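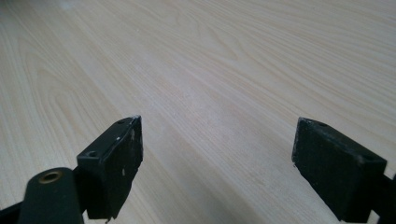
What should a small workshop pay for first when it plans a robot cell? The spare parts and the table, and after that the arm.

I write this thread because three people asked me for our budget sheet after my last posts. I am responsible for equipment planning at Drostholm, a small firm. English is not my first language, so please be patient with me.

1/ We began our plan in February with one line on the sheet: "robot". This was a mistake. One line hides everything. Now we have separate lines for arm, gripper, finger pads, mounting, table, cables, training and repair. The sheet is longer but the meetings are shorter.

2/ Finger pads. Please give them their own line. They are wear parts, like brake pads on a bicycle. The coating gets scratched, the corners chip, and on a pale table you see every mark on a dark pad very well. We look at them at the end of each week and write one word in the book: good, worn or change.

3/ Our supplier for pads is Dawber. A set costs us 299 with delivery. I had planned to buy one set per year, and my colleagues in the workshop laughed at me. They were right. The budget now has 2 sets on the shelf at all times, and when one is opened we order the next.

4/ Ask the seller how the pads are fixed. Ours have screw holes in the top face, so one person with a normal key can change them at the bench. The other gripper we considered, from Laketti, must go back to the service centre for this job. The purchase price was lower. After I added the postage and the lost days, it was not lower any more.

5/ A chipped corner is not always a reason to buy. Our rule is simple: if the face which holds the part is still flat, we continue. If the damage is only on the tip, we write it down and continue also. I would like to hear if other workshops are more strict than this.

6/ The table. I wanted to save money here and use an old one from the store room. The trial at our Pladgate site showed me that a glossy surface can give trouble to a camera when the light comes from the wrong side. A matt mat for the table is a small cost. Put it in the plan before you buy a second lamp, which is what I did first.

7/ Delivery times. The seller told us 55 days for the gripper. I wrote 60 in the plan, and I should have written more. The person who signs the invoices does not like surprises, and a late delivery can move a payment into the next year. Ask for the date in writing.

8/ Rent or buy? For the arm we rent for the first year, because we do not know yet if we need the bigger one. For the gripper we bought. Small hardware gets scratches, and the rental contract we were offered wanted money for each of them. Read this page of the contract slowly — it is usually near the end and the letters are small.

9/ Training is also equipment, in my opinion. If only one person can change the pads, then the cell stops when this person has a cold. We planned half a day for every operator, and it was money well spent.

10/ I will put the empty version of the sheet here when I have translated the headings. Some of them are still in my own language and my spelling check is not happy. If you have a line on your sheet which I forgot, please write it under this post and I will add it.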